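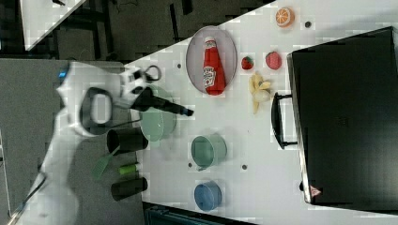
Set-up guide, section 5
By the Vorkesham Kitchen Help Desk
Updated November

Setting up your Trullamholm countertop dishwasher for the first time

Welcome back! If you have come straight from section 4, your machine is out of its box, the foam blocks are in the recycling, and you are probably wondering when you get to wash something. Very soon, we promise. This section takes you through leveling, hoses, the first empty cycle and a first real load, and it goes best if you read it all the way to the end once before you pick up a wrench.

You will need a towel, a shallow pan, the small bag of parts marked B, and a pitcher if your kitchen faucet turns out not to fit the adapter.

Placing and leveling

1. Choose a spot within reach of the sink and of a grounded outlet. The drain hose is 5 feet long and should not be stretched or extended.

2. Leave 7 inches clear above the machine. Steam comes out at the top of the door when a cycle finishes, and over a few months it will lift the finish on a low cabinet.

3. Turn the front feet by hand until the machine stops rocking. Press down on each top corner to check, then open the door halfway and let go. It should stay where you left it.

Note: If you have a tiled counter, try to keep all four feet off the grout lines. It's fussy work, we know, but a foot that settles into a grout line makes the whole machine hum.

Connecting the hoses

4. Unscrew the aerator from your faucet and put it somewhere you will find it again (an egg cup is good).

5. Screw on the adapter from bag B, with the rubber washer sitting flat inside. Hand-tight is plenty.

6. Snap the gray inlet hose onto the adapter and pull gently. It should not slide.

7. Hang the drain hose over the edge of the sink with its hook, and keep the open end above the water line if you have dishes soaking.

8. Put the pan under the connection, open the cold tap slowly, and watch for a minute or so. A drip usually means the washer has folded over, so close the tap, take the adapter off, and seat it again.

CAUTION: Do not run the machine with the tap fully open if your water pressure is very high. Half a turn is enough for filling.

The first cycle

9. Close the door on an empty machine, with no dishes and no detergent, and choose Rinse. You may smell a little rubber and hear a gulping sound as the pump fills. Both are normal and fade after a few uses.

10. When the light turns green, wait 9 minutes before opening the door, then wipe the inside of the seal with the towel.

Loading your dishes

11. Scrape plates but don't scrub them. Stand them in the back rack facing the spray arm, with oval plates at the ends where there is more height.

12. Tip bowls forward so that water can run out of them. Small ones nest very easily, and two nested bowls will come out exactly as dirty as they went in, so give each its own prongs.

13. Spin the spray arm with one finger before you shut the door. If it touches a handle, move the handle.

CAUTION: Light plastic lids and squeeze bottles do not belong in the lower rack. They can fall onto the heater and soften.

If you bought the Vunetti cutlery tray separately, clip it in now with the narrow end toward the door. Section 6 covers detergent, hard water and the salt setting, and it is worth having a cup of coffee beside you for that one, as there is a chart.

Vorkesham Kitchen Help Desk | Contact us | © Vorkesham Home | Back to top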